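Forums New posts Members Search Log in

Clellonside Home Forum > Kitchens > Worktops, tables and storage > Scuffs on a matte grey table, help!

RaedK
Right, so I bought a Tamolano table in October, the grey one with drawers underneath (£39 off an old neighbour, bargain!) and I love it to bits, but the top is one of those matte finishes and it has picked up little pale scuffs along the front edge where I slide things on and off. Hot water does nothing. Washing-up liquid does nothing. Is it the sort of thing you can rub out or do I just live with it? It's a brownish grey with tiny speckles in it, if that helps.

sugawara_k
Live with it! I've got something very like it and the more I fussed the more I saw. Put a fruit bowl over the worst one.

RaedK
The worst one is right at the front where I chop, Kazue, so a fruit bowl would be in the sink by Christmas.

Sekiguchi S
Green side of a sponge, tiny bit of cream cleaner, small circles, rinse. I've done mine that way for years and it looks fine.

uedabench
Please don't do that. The green side is what puts the shine on a matte top. You get a patch that looks cleaner, then the light comes in low and there's a big glossy smear where you've polished it. Soft side only.

Sekiguchi S
Mine hasn't gone shiny.

uedabench
Is yours matte though?

Sekiguchi S
It's satin, I'd say. Satiny. It's still the same principle, a mark is a mark.

uedabench
It isn't really the same, Shinji. Satin will forgive you. I ruined a good corner of a grey worktop in our last place doing exactly what you've said, and I ended up keeping the bread bin on it until we moved.

sugawara_k
See, put something over it, that's what I said.

yuto.sak
There's a monster of a thread on this in the old section, 406 posts, and I read the lot when I was off with my back. Half of them swear by bicarb and the other half say bicarb is the devil. The only thing they agreed on was to try it first somewhere you can't see, like the back edge. I used a melamine sponge on ours and it lifted the grey marks but made no difference to the ones where the surface was properly scratched.

RaedK
How do I tell which is which? Fingernail?

yuto.sak
Fingernail, yes. If it catches, it's a scratch and you're not shifting it. If it's smooth then something has rubbed off onto the table, a pan bottom or a mug or whatever, and you've got a fair chance.

Sekiguchi S
Melamine sponges are more scratchy than the green side, they're just sneaky about it. If Ueda's worried about shine he should be worried about those.

uedabench
For once I agree with Shinji. Light pressure or leave it alone.

sugawara_k
Different question Raed, do the drawers stick? Mine has the little round knobs in the middle and the top one only comes out if you pull dead straight. I keep tea towels in it so I'm in there all day long.

RaedK
The top one did, a bit! I rubbed a candle stub along the runners and it's been lovely ever since. I've still got no system, mind. One has foil and string in it and the next one down is all lids.

sugawara_k
Candle stub, I'll try that tonight. All kitchens have a lids drawer, don't apologise.

yuto.sak
Orange oil is the other thing that came up in that thread, by the way. Someone rubbed peel on the marks and said it was marvellous. I wouldn't, it left a greasy ring on ours.

RaedK
OK, so I've been round with the fingernail. Most of them are smooth, two of them catch. I'm going soft side first with plain washing-up liquid again but leaving it to sit a while, then I'll see.

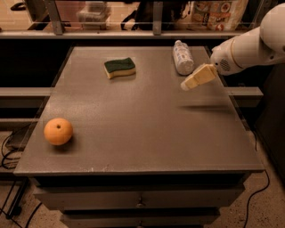
Clellonside, 03/11/2023

The marks I mean are the small light ones near the front edge, Ueda, so have a look and tell me if you'd still stick to the yellow side of that sponge. And Kazue, those are the knobs, are yours the same? Yuto, the orange is for eating!

sugawara_k
Mine are the same, or near enough. They're hardly anything, those scuffs, I had to hunt for them.

uedabench
Yellow side. Definitely yellow side.

Sekiguchi S
Green, gently. I'm not budging.

Contact us | Forum rules | © Clellonside Home Forum | Back to top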